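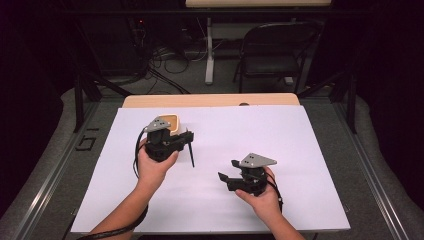
Green screen corner at the town museum – has anyone kept one going past year two?

chrysanthi_k
Hello all, long-time reader and very occasional poster. I look after visitor experience at the Alvarado broadcasting museum, and our most popular exhibit by a mile is the weather desk. You stand at the map, the prompter rolls, you fumble your way through a cold front, and then you watch yourself back on the big monitor and buy the clip if you feel like it. Families adore it. Grandmothers adore it even more!

We're planning a refresh over the slow season and I have money for one big thing, or several little ones. The prompter script hasn't changed since opening and it mentions a local fair that moved towns. The lights run hot, the desk laminate is peeling on the side where everybody leans, and the playback software (it's Tulier, the old version) crashes whenever a school group goes through quickly. On our best day last April we put 141 people through it and I think I restarted the thing after every other family.

If it were yours, where would you start? My director wants a new desk because the desk is what shows up in people's photos, and I do see her point, but I'm not sure.

zoi.v
Software first, no question in my mind. A peeling desk is a little sad but a frozen screen means a kid who did her whole forecast and gets nothing to look at. I worked the floor at a children's science center for years and the faces, oh my goodness. You can cover a desk edge with aluminum trim for next to nothing and it will look like you meant it.

Paloma Lindgren
I'm going to disagree with Zoi, kindly. We did the software at our place first and it ate the whole budget and then some, because the new version wanted a new capture card, and the new card wanted a new computer, and by the time we were finished the room looked exactly the same as before. Regular visitors came in and asked when the refresh was going to happen. It had been open for a month!

I'd do the lights and the desk together. LED panels made the room so much more comfortable, and people stayed for a second take, and second takes are where our clip sales come from. We sold 479 clips the season after the lights went in, which for a building our size is a lot of clips.

zoi.v
That's a fair story but it sounds to me like a quote that wasn't read closely, more than an argument against fixing software. Did the vendor not tell you about the card up front?

Paloma Lindgren
They did, on page 17 of the proposal, in a footnote. So yes, you may have a point there, and I've been a much slower reader of proposals ever since.

begonemoya
Jumping in from the fabrication side – I've built a few of these rooms, including the radio booth at Jukanville if anyone has been. Chrysanthi, before you choose anything, I'd spend an afternoon standing in the corner of that room just watching where people hesitate. I know that sounds like something a consultant tells you so that she can bill for an afternoon, but it's free if you do it yourself. When I did it at Jukanville I was certain the trouble was the microphone height, and I'd already drawn up a lovely adjustable arm. What people were really stuck on was the door. They couldn't tell if they were allowed in. We painted the frame red, put COME ON IN across the top, and the line started moving.

I still built the arm, mind you. I was proud of that arm.

On desks, please don't put laminate back on a leaning edge. Solid surface or a hardwood lip, rounded over generously. And ask your builder to make the front panel removable, so the next person can get to the cables without lying on the floor with a flashlight.

paraskevi_g
Can I put in a word for the script? It costs nothing but time and I'm always surprised how far down the list it goes. We rewrote ours with three versions, one for little ones with short words and big type, one regular, and one silly one where it's raining pancakes. The silly one gets picked more than the other two put together, mostly by adults. Keep the local place names in, people love saying the name of their own street on "TV", but leave out events, for the very reason you've found.

One thing I got wrong the first time was the scroll speed. I set it to my own reading pace and I talk fast. Have a nine-year-old and somebody's grandfather try it before you lock anything in.

zoi.v
Pancakes! Stealing that.

chrysanthi_k
This is all so helpful, thank you. Begoñe, I did as you said and stood in the corner this morning with my coffee from opening until almost noon. The hesitation is at the end, and I hadn't expected that at all. People finish their forecast and don't know that the playback is on the other wall, so they stand there looking at the map, and the next family walks in on top of them. That's when somebody presses the start button again, and that's when Tulier falls over. So it may be that I have a layout problem dressed up as a software problem.

I'm still nervous about leaving the old version in place, though. Is anyone using Lano for this sort of thing? Their sales person was very friendly and I've learned to be a bit wary of that.

Paloma Lindgren
We looked at Lano and liked it, but the yearly license was more than we could carry. It did handle the double press nicely in the demo – it ignored the second one until the first clip had saved. Ask Tulier if there's a setting for that before you spend a dime. There was one in ours, well hidden under the operator menu.

begonemoya
Seconding that. And move the monitor, if the wiring will let you! Put it where their feet are already pointed when they step off the mark. I'd do it with a rolling stand for a week before anyone drills a hole.

paraskevi_g
An arrow on the floor, too. Bright yellow, nice and fat.

zoi.v
I remain on team software, for the record, but I'd try the rolling stand first as well. How long do you have before the busy season picks up?

chrysanthi_k
About 2 months, a little less once you take out the school visits. I've borrowed a stand from our events room and I'm going to look for that operator menu tonight after closing. The director still wants her desk, and I've told her about the hardwood lip, and she has asked to see samples.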